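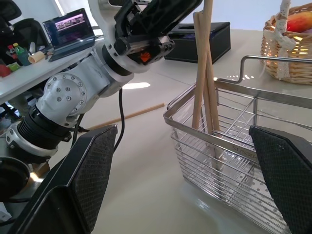 Chopsticks, a stuck value and a stop button
From the workshop, Oct 5, 2019
By Gaspard Marchal

Many readers asked me what happened with the chopstick task, so I use my place in this issue to tell it in full. The short answer is that one arm closed its gripper when it should have stayed open, and the person next to the table had a hand too near. There was no injury. It was still a safety matter, and I prefer that you read it from me than hear half of it in the corridor.

First, the task. Two arms work at one table. They must take wooden chopsticks, one by one, and put them upright into a wire holder of stainless steel, the kind you have next to your sink. It sounds like a game for children, but it is a good test. A chopstick is thin, it rolls, and if you hold it a little bit too low it turns in the fingers and hits the rim of the holder. We run this task with the Pullness software, which plans the movements of both arms together.

The fault came in the long run, the one we planned for 500 picks. Until then we had only the usual trouble: a stick dropped beside the holder, a stick placed across the top wires instead of between them. These are failures of the task and we write them down without worry. At pick 312 the left arm came down over a stick, stopped above it, and waited with the fingers open. It waited for a long time. The operator believed that the program was paused, because the screen said so. He reached in to move the stick to a better angle. At this moment the fingers closed.

They closed on the stick and on the edge of his glove. He pulled back and the glove stayed. His colleague pressed the stop button, and both arms held their position as they should.

We spent the next days with the logs. What we found is a chain of small things.

The gripper sends its finger position many times in a second. During the wait this value did not change for 6 seconds. With an open gripper that stands still, a value that doesn't change looks normal, and therefore our check let it pass. But the value was old. The connection had dropped, and the controller was showing the last number it had received. When the connection came back, the close command was still in the queue, and the arm obeyed it. The pause on the screen stopped only the planner. It did not empty the queue.

Then we asked why the connection had dropped, and here I must speak about cables. On both arms a black cable runs down from the wrist and makes a loop. When the left arm reaches far over the table, its loop hangs past the front edge. In some positions the cable pulled on its plug, only slightly, but enough. We could produce the same fault on purpose by moving the cable with a stick from behind the screen. I should say that I had looked at this loop every morning since February and I had thought only that it was not pretty.

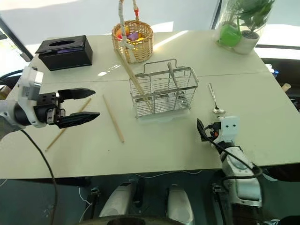 Left gripper open above a chopstick, with the holder and the second arm to the right.

Some of you will remember that Rezende, our partner for the mechanical side, had proposed a cable guide along the arm. We said it could wait until the next order. It was my decision and I regret it. The guides are now ordered, and until they arrive we don't do the far reach.

What we changed already:

Every position value now carries a time. If the value is too old, the arm stops and the screen says "no signal" in red, where before it continued to say "paused".

Pause now clears the queue for both arms. To start again, the operator must send the command again himself.

No hand goes over the table in a pause. If an object must be moved, press the stop button first, wait until the second person confirms, then reach. This is slower and people complained in the first days. The rule stays.

The plugs at the wrists were inspected. The left one had a bent pin and was replaced, order number 2190 for those who keep the list.

There is one more point, about the holder. It is light and it can slide when a stick hits it from the side. An arm that follows the holder can go to a place where the operator doesn't expect it. Girano has offered us a heavier base, and Onico will test it on their own table before we decide. For the moment the sliding is only an open question in the report, and I don't want to present it as a cause.

The long run will start again from zero when the cable guides are mounted. The first 312 picks do not count, although the team would like it very much. The full report with the log pages is in the shared folder under "gripper closing". If you work with the same wrist plug on another machine, please look at your cable in the farthest position of the arm, and write to me what you find, also if you find nothing.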